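What the Certificate on the Wall Means
Term project report, Health Administration 3
Group members: Shanti Nautiyal, Gaurav Tomar, Devendra Rana
Supervisor: Manaia Cosgrove

Background

Our topic was continuing education credits for licensed skin care and laser technicians. We chose it in February, when the other topics on the sheet were already taken, apart from hospital parking.

A technician in our study area has to log a set number of credit hours every renewal period and keep the paperwork in case of an audit. We wanted to know how people choose their courses, what they pay, and whether they remember any of it.

Method

We interviewed 11 technicians at two clinics, Jelora and Stamelier. Each interview was meant to take twenty minutes. Gaurav's took fifty, and he came back with a skin care routine. We also read the course catalog from Britovon, a training provider that both clinics use. The catalog is long and describes every course in it as advanced, including the one called Introduction to Peels.

Sneha Bansal, the office manager at Jelora, let us look at blank copies of the renewal forms. The form asks for the course number in one box and the course code in another. She has been filling it in for years and writes the same thing in both.

What we found

Most of the technicians picked courses by date and price. The subject came third, unless it was lasers, in which case it came first and the price was forgiven. The most expensive course anyone mentioned cost $3,000 and included lunch. The person who took it described the lunch in detail.

Only 4 of the people we interviewed could name the topic of their last online course without looking it up. Hands-on days did much better. People remembered the instructor and the mistakes, mostly other people's mistakes. One technician at Stamelier could repeat a whole demonstration on burn prevention, with gestures.
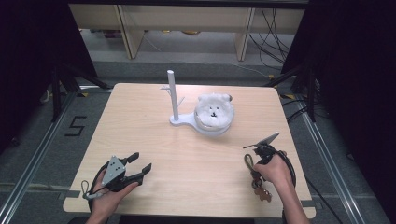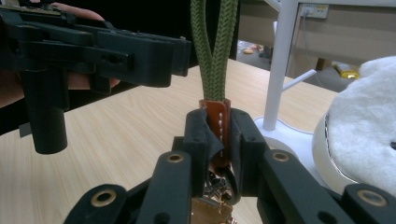
Record keeping

We asked where the certificates were kept. The answers were a binder, an email folder, a drawer, and "Haddad has them." Haddad is the software the clinics use for scheduling. It has a tab for certificates, and at Stamelier the tab was empty.

Both clinics said they would be fine in an audit. Neither had been through one.

Limits of the project

Two clinics in the same part of town are a small sample. We also interviewed people during working hours, so some answers were cut short by a customer. Devendra lost half of his notes on a Monday bus and rebuilt them by phone, and we have marked those answers in the appendix.

Suggestions

Clinics should keep a single list of credits, in one place, and check it twice a year. Providers should offer more hands-on hours, even if they cost more to run. The form could lose a box.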